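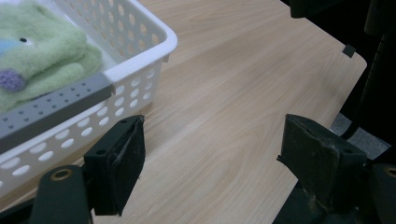
Ticket: audio guide drops out on the Basden headland walk
Opened: Jun 7, 2023
Product: Putik walking tour app, Android and iPhone
Status: Closed, with one bit still open (see end)

Problem as reported

Customer doing the self-guided film locations walk at Basden. Bought the full tour, downloaded it at the motel the night before. Stops 1 to 5 played fine. Stop 6 (the clifftop where they shot the lighthouse siege) – nothing. Map shows the blue dot in the right place, circle pulses, no sound. Stop 7 the same. Stop 8 onwards OK again. Customer walked back up the hill to try again, same result. Not happy, fair enough, it's a steep hill.

First checks

Asked for phone model and app version. App was current. Media volume up, not on silent, headphones swapped. Location set to "while using". Battery saver was on, got them to turn it off. No change.

Played stop 6 here from the office by faking the location. Works. So not the audio file on the server.

Second go

Asked for a screenshot of the downloads page. Tour says "complete" but the size is well short of what it should be. Two files missing, guess which. Motel wifi probably dropped out partway and the app ticked it off as done anyway.

There's no mobile coverage past the car park at Basden, so it couldn't stream them either. In town it would of just streamed and no one would notice.

Fix for customer

Delete the tour from Downloads (not the whole app, that logs you out).
Restart the phone.
Get on decent wifi. Keep the screen on till the bar finishes.
Open stop 6 and stop 7 from the list and press play on each while still on wifi.
Turn on flight mode and play them again. If they play now they'll play on the cliff.

Customer did all that, both stops play in flight mode. Going back out in the morning for the sunset stair shots – sorry, sunrise.

Same thing elsewhere?

Went through old tickets. Wokmont ferry tour had one like it in November, closed as "user error", shouldnt have been. Sangkhawat temple tour has a couple of complaints about silent stops but those look different, the trigger circle there is only 10 metres wide and people walk past it on the other side of the canal. Have asked for it to be made bigger. Seperate ticket.

Other stuff the customer raised

Says the map pin for the village pub is wrong, the one from the second film is up the lane and the one we've pinned is just a pub. Checked against the location notes, they're right. Pin moved.

Also says the walk takes longer than we say if you stop for photos. Passed on.

Asked if the tour covers the island. It doesn't. Boat landings depend on the weather and we don't sell those tickets, told them to ask at the harbour.

Refund

Offered half. Customer took a free code for the Wokmont tour instead.

Still open

App marks a download complete when files are missing. Sent to the developers with the screenshot and the log. Until thats fixed, put the flight mode test in the standard reply for any tour with no coverage. Basden page on the website now says to download before you leave town.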